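Sorting Small Household Things: What Goes in Which Box?
Project report, Design and Everyday Life module
Submitted 20th May

1. Introduction

Most homes have a drawer, tin or box where small things end up. Ours had several. When we moved into the shared house in Brirkwood we found that each of us had brought at least one container of mixed items, and that none of us could say what was in it without tipping it out.

The project looks at how people sort such things when they are asked to. We wanted to know which groupings they choose first, which items cause them to stop and think, and whether the container they are given changes the result. The work was done over one term as a group of four.

We did not set out to design a new storage product. There are many of these already and most of them assume that the owner has decided what belongs together. We were interested in the step before that.

2. Background

Our starting point was a classroom exercise in the first year, in which we were asked to arrange the contents of a pencil case and then explain the arrangement. Almost everyone arranged by use (things for writing, things for rubbing out, things for measuring). A few arranged by size. The tutor then gave out bags in which half the objects had no obvious use, and the arrangements became much more varied.

Toys, natural objects and packaging are good examples of things without a fixed place. A toy fruit might be put with toys, with other fruit, or with decorations. A shell may be a souvenir to one person and rubbish to another. Cotton swabs belong in the bathroom for most people, but in a house with a model maker they belong on the workbench.

We also read the leaflets that come with two storage systems, Matura and Skudex. Matura uses open trays and advises sorting by room. Skudex uses stacking boxes with lids and advises sorting by how often a thing is needed. Neither leaflet says what to do with things that have no room and are hardly ever needed, and these made up a good part of what we had.

3. Materials

The objects came from our own boxes and from the Iyamu charity shop, which sells bags of mixed small goods at the till. We had a budget of 4,000 pence for the whole project and spent 1,790 of it, mostly on these bags and on a tablecloth. The rest went back to the department.

We kept the containers ordinary. Old food packaging was preferred, as that is what many people use at home once the food has gone. Biscuit boxes are a good size for this and their sides are stiff enough to stand up when empty.

The objects were chosen so that each one could go into more than one group. A yellow toy cup could go with kitchen things or with toys. A dried starfish could go with decorations or be kept apart because it is fragile. A leopard-print clip could go with hair things, with stationery or with fasteners in general. The plastic grapes and the orange pumpkin were put in as a pair that seemed easy, and we expected them to be kept together every time.

4. Method

Each session took place at a table covered with a plaid cloth. The cloth was a practical choice. Small hard objects roll and rattle on a bare top, and in our first trial the noise made people hurry.

The objects were laid out loosely with the box behind them. The person was told that there was one box, that it did not have to be filled, and that anything left out should be left in groups on the cloth. They were asked to talk while they worked if they felt comfortable doing so. We did not answer questions about what an object was for.
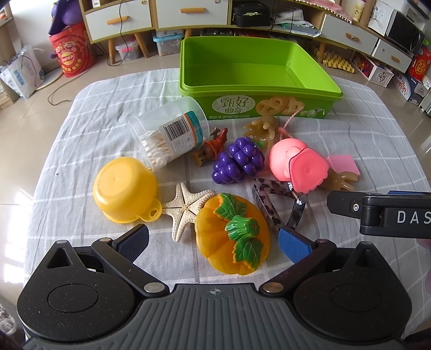

One participant said afterwards that the box was the hardest part, because she kept trying to decide what it was for before she had decided anything else. She would have been quicker, she told us, with two plates and no box at all.

We took this remark seriously and changed the second half of the sessions. In these, the box was kept off the table until the person said that their groups were finished. They were then handed the box and asked which group, if any, should go into it. The objects stayed the same throughout.

Notes were made by hand during each session and typed up the same evening. We wrote down the order in which things were picked up, the names people gave to their groups, and any object that was moved more than once.

5. Results

We ran 23 sessions. The full notes are in the appendix and only the main points are given in this section.

The toy fruit and the pumpkin were usually kept together, as we expected, but the reasons given were different. Some people called the group "toys", some called it "food" and some called it "plastic". When the group was called "food" the yellow cup tended to join it. When it was called "plastic" the question of the cotton swabs came up, as their canister is clear plastic, and several people went back and renamed the group to avoid this.

The starfish was the object most often left alone. People handled it less than the others and put it down more slowly. Those who did place it in a group tended to put it with the grapes and pumpkin and call the result "ornaments" or "things for a shelf". One person wanted to put it in the box by itself so that nothing would press on the arms.

The clip was moved more than any other object. It was often the last to be placed. In two sessions it was used to fasten something else, which we had not thought of – one person looked for a bag to close with it and was disappointed that there was none.

The swabs were quick to place when the person thought of the bathroom and slow when they did not. Nobody opened the canister. Several people treated it as a container in its own right and said that it was "already sorted".

Keeping the box back made a clear difference. With the box on the table from the start, people tended to make one main group for the box and a leftover group for the cloth. With the box held back, they made more groups, and the groups had more exact names.

6. Discussion

Our first conclusion is that an empty box asks a question before the person is ready to answer it. This fits with what we see at home, where a new container is often filled with whatever is nearest. The Matura and Skudex leaflets both begin with the container, and on the basis of our sessions we think they would be more useful if they began with a cleared table.

The second point concerns names. People who named a group early were more likely to keep to it, even when an object did not fit. People who made a heap first and named it later moved things around more, but seemed more content with the result. We did not measure contentment in any formal way and this should be read as an impression.

The printing on a reused box may also matter. Our biscuit box is lime green and still has its label, which shows the biscuits and says "coconut milk flavour". A few people said it felt wrong to put swabs in something that had held food. We had not planned for this and have no sessions with a plain box to compare it with.

7. Limitations

All of the participants were students or their relatives, and most of them lived in Brirkwood. They knew they were being watched, and people sort more carefully in company. The objects were not their own, so there was no question of memory or attachment, which must play a large part at home.

We also changed the method halfway through. The two halves can be compared, but the people in them were different, and a better plan would have had each person do both versions on separate occasions.

8. Further work

We would like to repeat the sessions in August, when two of us will be living in the house over the summer, using people's own boxes and their own tables. A plain box should be tried alongside the biscuit box. It would also be worth going back after a month to see whether the groups had been kept or whether the contents had become mixed again.

The objects have been kept for this purpose and are stored in the department's project cupboard, second shelf. The tablecloth needs to be washed before it is used again.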